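Skisulance opens its tidy-up room on Saturday, November 10, 2018

Hi, I'm Josiane Gaillard, and I've wanted a room like this since September!

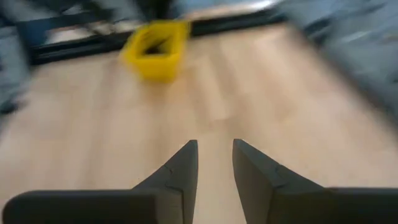

Reading time: 1 min

We went for a light wooden floor – easy on the eyes. Come sort toys, socks and kitchen bits with us, 17 places per session. Baskets are yellow or orange-red, so even my forgetful lot can remember what goes where.
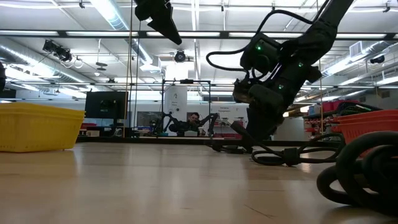 Sign up with Timothée Pons at the Skisulance front desk. Doors open at ten.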